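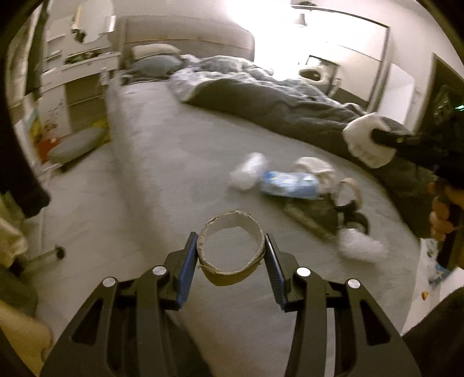 An empty cardboard tape roll, white socks and other small household items at a bed made up in gray. Photo: Zolidari

ZOLIDARI OPENS BEDROOM CLEARING SERVICE TO ALL HOUSEHOLDS IN ITS AREA

New visit covers the bed, the floor and the small items that collect on both

Zolidari, the home organizing company, announced today that its bedroom clearing visit will be open to all households in its service area beginning in August. The visit was previously offered only to customers who had booked a full home program. It may now be booked by itself, for one bedroom or for several, and requires no earlier contact with the company.

The service is intended for rooms that are in daily use. Customers are not asked to prepare the room, strip the bed or move furniture ahead of time. Zolidari staff work with the room as they find it and begin with the bed, where loose items from the rest of the room are brought together and sorted on the sheet.

The company adopted this order of work after a review of its own visit records. Across 1,101 bedroom visits, the items most often left over at the end of the day were small ones: single socks, unopened packets, folded cloths, soft bags with nothing in them, and the cardboard cores of finished rolls of tape. Large items such as clothing, books and spare bedding usually had a place already. Small items did not, and were commonly moved from the bed to a chair and back to the bed again.

"Our customers have told us for years that they can tidy a closet in an afternoon but cannot keep the top of the bed clear," the company said in a statement. "We have built this visit to deal with that surface first. Once the bed is clear, the remainder of the room can be finished at a steady pace, and the household has somewhere to sleep that night."

How the visit works

Each visit is carried out by a team of two and follows a fixed order. The duvet is folded or pushed back toward the headboard and the pillows are left in place, leaving the middle of the fitted sheet free. Loose items from the bed, the nightstands and the floor are then brought to the sheet. Nothing is thrown away at this stage, including items that appear to be trash.

Items are next sorted into four groups: laundry, things that belong in the room, things that belong elsewhere in the home, and waste. Socks are paired where a match can be found. Single socks are placed in a small marked pouch, which stays with the customer. Packets are checked for contents and date. Empty cardboard, including tape rolls, goes to the customer's recycling after the customer has agreed to it – some households keep such rolls for crafts or for storing cords, and staff are instructed to ask.

When the sheet is clear, the team dusts the headboard, the lamps and the tops of the furniture. Upholstered headboards are brushed with a dry tool only. Fluffy dusters on a handle are used for high and narrow places, with the washable cover replaced between homes. The bed is made last, with either the existing linen or a fresh set supplied by the customer.

Bedding care

Zolidari has also reached an agreement with Olex, a laundry service, under which customers may have duvets, pillows and fitted sheets collected at the end of the visit. Bedding will be returned folded and labeled by size. Collection is optional and is billed separately by Olex.

Customers who choose to wash bedding at home will receive a printed care sheet. The sheet covers the sorting of light and dark items, the drying of filled pillows, and the safe washing of removable duster covers. It also includes a short section on fitted sheets, the subject of more customer questions than any other item of bedding. The care sheet will be available in large print on request.

Storage supplies

Storage products for the visit will be provided by Flisido. The standard supply includes the sock pouch, a shallow tray for the nightstand and a set of blank labels. Customers are under no obligation to buy further products, and staff do not receive a commission on sales. Households that already own suitable boxes or bags will be encouraged to use them. In the company's experience, a soft bag with a loop strap, hung from a hook inside the closet door, serves as well as most purchased organizers.

To mark the opening, Zolidari will give the standard supply without charge to the first 1,000 households that book a visit.

Background to the program

The bedroom visit was developed during a trial in the Wiriya district, where Zolidari has its main office. Teams tested several orders of work, including a version that began with the closet and another that began with the floor. Both left the bed until the end, and both were more likely to run past the time booked. The order now in use was adopted for the second half of the trial and has since been taught to all field staff.

The trial also led to a change in booking times. Morning visits now begin at 10 a.m., later than the company's other services, so that households are not required to have everyone up and out of the bedroom at an early hour. Afternoon visits begin at 2 p.m.

Zolidari expects to complete 2,000 bedroom visits in the first year of the wider service. Additional teams are in training, and the company will open further booking times as they become available.

Booking

Bookings may be made by telephone or through the Zolidari website. Customers should state the number of bedrooms, the size of each bed and whether laundry collection is wanted. A parent or guardian must be at home for visits to children's rooms. Visits may be moved or canceled without charge until noon on the day before.

About Zolidari

Zolidari provides organizing, clearing and light cleaning services to private homes. Its work includes bedrooms, kitchens, entryways and storage rooms, as well as packing and unpacking for households that are moving.

Media contact: Zolidari Press Office, Wiriya. Photographs for editorial use are available from the press office on request.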